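Speaker notes — Reading the K-index without embarrassing yourself
Celina Sikora, Avstead Astronomy Club, April 8, 2019

Open with the March false alarm. Forecast said K of 5, so 21 of us drove out to the Gekstead lookout in our good parkas. Cloud. Pause for groans from those who were there.

Slide 2. K covers three hours. By the time you read a big one, the thing that caused it may have packed up and gone home. Say this twice, people nod and then forget.

Slide 3. Kp is planetary, K is local. Our local number comes off the Wesenau magnetometer, which has opinions of its own whenever someone parks a truck beside the hut. Don't get drawn into the truck story.

Slide 4. Bz. Southward good, northward stay in bed. Show the plot with the sign flip and let them find it. If Triantafyllou asks about By, promise to talk at the break and then be very busy with the coffee urn.

Coronal holes: they come back every 27 days or so, more reliable than my brother-in-law. Mark the calendar, but pencil only. A hole can shrink or drift in latitude, and the stream misses us.

CMEs — arrival time error can be up to 48 hours across the whole window if you're unlucky. Colour of the alert banner tells you nothing about whether to fill the tank.

Skip the Dst slide if running late. (Will be running late.)

Questions, then lights up for the break.

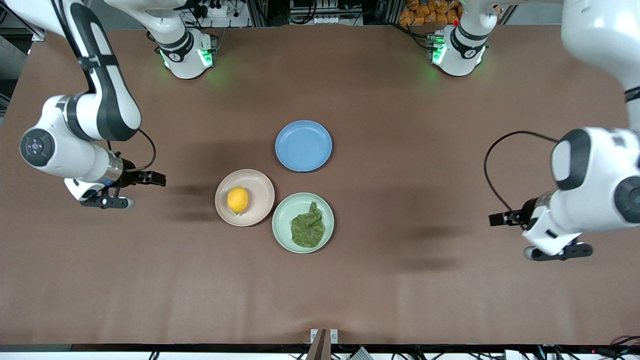 Lemon on the pink plate, blue plate empty.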